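How to Join Two Lengths of Tube So They Stay Joined

If you have ever put up a curtain pole, a garment rail or a bit of waste pipe under the laundry sink, you will know the little moment of doubt when one tube slides into the next. Is it in far enough? Will it hold? I have done a fair few of these over the years, the most recent being the long rail in our place at Haverford, and I've settled into a way of going about it that I'm happy to pass along.

What you'll need

Your two lengths of tube, one with a wider end or collar
A soft pencil
A tape measure
Fine sandpaper
A clean, dry rag

Getting ready

Start by wiping both ends, inside and out. Tubes pick up all sorts of grit in the shed, and a grain or two is enough to scratch a glossy finish or stop the join from seating. If the cut end feels rough, give it a light go with the sandpaper and wipe it again.

Now measure how deep the wider end is. On my rail it came to 123 mm, but yours could be quite different, so please don't go by mine! Mark that depth on the narrower tube with the pencil, going lightly all the way around.

Putting it together

Stand the wider piece upright if you have the headroom. It's much easier to keep things straight that way, and you can sight down the side against a door frame as you go. Lower the narrower tube in and turn it gently as it drops — a slow twist, with no forcing. If it sticks, lift it out, check for grit and try again.

Keep going until your pencil line meets the rim of the collar. Then look at it from 2 sides, one at right angles to the other. A tube can seem perfectly straight from the front and be leaning like an old fence post from the side.

Rub off the pencil line with the rag and leave any glue or screws until you've had a dry run with the whole length. When you do come to fix it, hold the tube just at the collar, where the two pieces meet, and keep your grip even on both sides so neither piece creeps around on you.

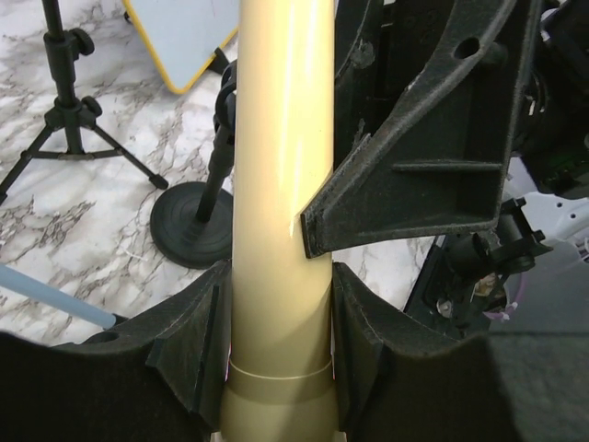 If you're adding a third length, work from the bottom up and check each join for straightness before you start on the next. Rub the pencil marks off as you go, too, as they're a nuisance to reach once the whole thing is up.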